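3.2 Maintenance of the two-arm cell

The cell at our Brustenville site has two arms on one common rail and was used for the keyboard placing task. In this section we describe how it was kept in working condition during 700 runs. 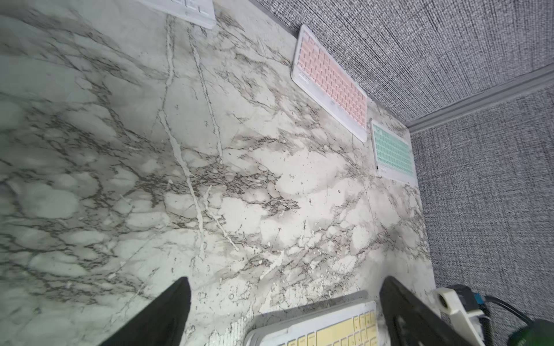
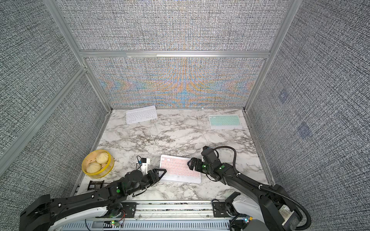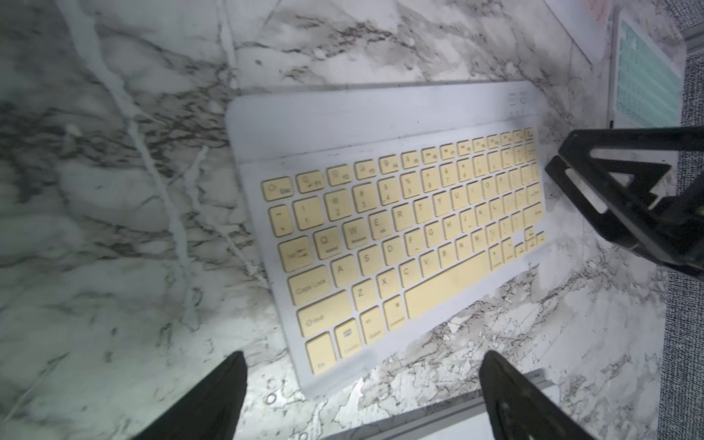
Figure 4. The cell during the keyboard task: two views from cameras near the gripper (first and third) and one view from the fixed camera (second).

Fingertip alignment was the part of the setup that needed the most care. Every 80 runs the operator closed both grippers on a steel gauge and wrote down the offset in the Arkton log. If the offset was over 9 tenths of a millimeter, the fingers were removed, cleaned with alcohol and fastened again. The wrist view was then checked against a stored reference. For this check we require that the black fingers enter from the lower side of the view, as in the first and third pictures of Figure 4, and that the marble pattern between them stays sharp. The pattern has many veins, so a small rotation of the camera is easy to notice.

The cable on each arm was inspected in the same stop. At run 336 we replaced one wrist cable, which had become stiff near the connector. After this repair the hand-eye calibration was repeated with the Liem procedure, and the new values were accepted by Aniela Głowacki before the runs continued. The rail screws were tightened only once, in July.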